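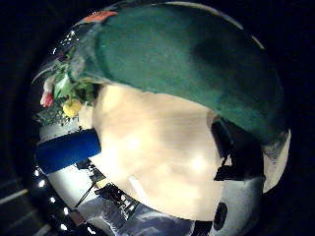 Janura household handling project
Progress report to the Kneath Fund, second period
Sep 30, 2022

Thank you, first of all, for your patience over the summer, and for the kind letter that came with the second payment. It was read out at our morning meeting and did us all a great deal of good. This report covers the work at our Zusbridge rooms since May, and we have tried to set it out in the same order as the plan you agreed, with one or two wanderings where we thought you would like to know more.

Where we have got to

You will remember that the question you put to us was a plain one: can a machine tidy a table yet, in a home or behind a shop counter, well enough that somebody would be glad to have it there? Our reply at the end of this period is "parts of a table, on a good day". We know that is a modest sort of answer, but it is a good deal further on than where we stood in the spring, when the arm could manage boxes and very little else.

We planned 201 recorded sessions of people doing the chores by hand and have completed 156 of them. The remainder slipped when the second room was being rewired, and we expect to catch up before the next report. Each session is a person at a table picking things up, passing them from hand to hand and putting them down again, over and over, and the program we call Zevumero then learns from those movements. It is slow work and rather tiring on the shoulders, so we have shortened the sessions and put in longer breaks -- a change everybody was pleased about.

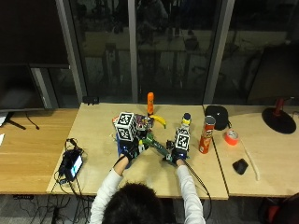 Handling everyday objects at the table, with sensor gloves and a marker cube on the right hand.

What goes well

Rigid things with a clear shape are now fairly dependable. Given a tin or a bottle standing upright with some space round it, the arm will pick it up and set it on a shelf without fuss, and it does this nearly as well in the evening under lamps as it does by daylight, which had been a worry to us. We have also been very pleased with fruit. We had expected a bruised banana at every attempt, and there were certainly some of those in the early weeks (they went into a cake, so little was wasted), but the grip is much gentler now.

What does not

Soft packets are still hard. A crisp bag changes shape the moment it is touched, and the arm tends either to crush it or to let it slide away. Cables are worse. A person moves a trailing lead aside without giving it a thought, and we had not understood how often until we began to watch the recordings closely. Anything that needs two hands working together, such as holding a tool steady while the other hand does something to it, is beyond the arm for now, although we have 43 good sessions of that kind put by for when it is ready to learn from them.

Speed is the other matter. A table that a shop assistant would clear while chatting to a customer takes the machine long enough that the customer would have gone home. We would sooner get it careful first and quick afterwards, and we hope you agree with that order of things.

Spending

We are within budget overall. Gloves have cost more than we allowed for, as the wiring wears at the wrist and we have had to replace 2 pairs. Travel has cost less, and with your agreement we should like to move the difference across. The full sheet is attached as before.

Next period

We shall finish the recordings, begin on soft packets in earnest, and start a small trial in the stockroom of a corner shop in Zusbridge whose owners have been generous enough to lend us a shelf. The trial will be limited to tins and bottles to begin with, and a member of our team will be standing beside the arm the whole time.

We would also be very glad of a visit. The kettle is always on, and there is a good deal that is easier to show you in person than to put in a report -- especially the trouble with the cables. Please let us know by email which dates would suit, and whether anyone in your party would like to try on the gloves.

With warm thanks from all of us at Janura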